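Season two of Laner's cooking contest started in May, and the edit has changed enough that I went back and timed it. The first season ran 40 minutes an episode with one elimination. The new one runs longer and holds the result until after the last ad break, so the judging takes up most of the back half.

The host is still Felicidad Cruzado. Her links are shorter this year and recorded separately from the challenge, which you can hear in the room sound. Rowena Agbayani has replaced Crisanto Layug on the judging panel, and she scores lower than he did.

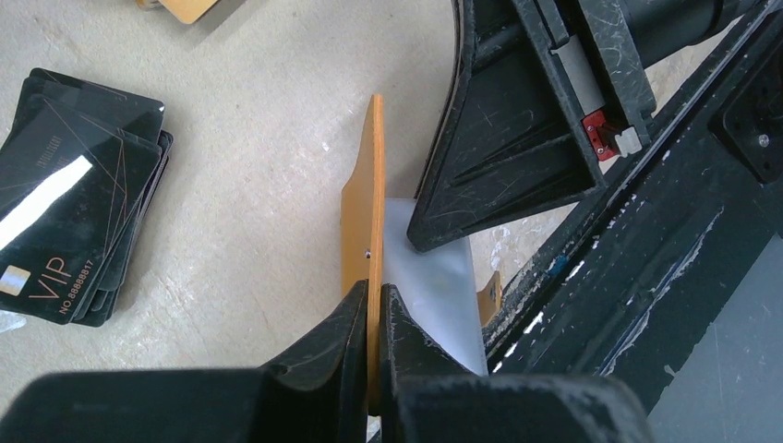 Scoring is the other change. Each judge now gives up to 30 points, for a total of 90, and the viewer vote only breaks ties. Last year the vote counted for half, and two weak cooks stayed in until episode 7 on the strength of it. According to the casting notice, 700 people applied for this run. I would have liked more of the auditions on screen.

The sound mix needs work. Music sits on top of the judges' comments in all three episodes so far, and the captions drop lines when two people talk at once. Switching my TV to stereo helped a little.

Jennylyn Navarro is my pick for the final. Her scores have gone up every week.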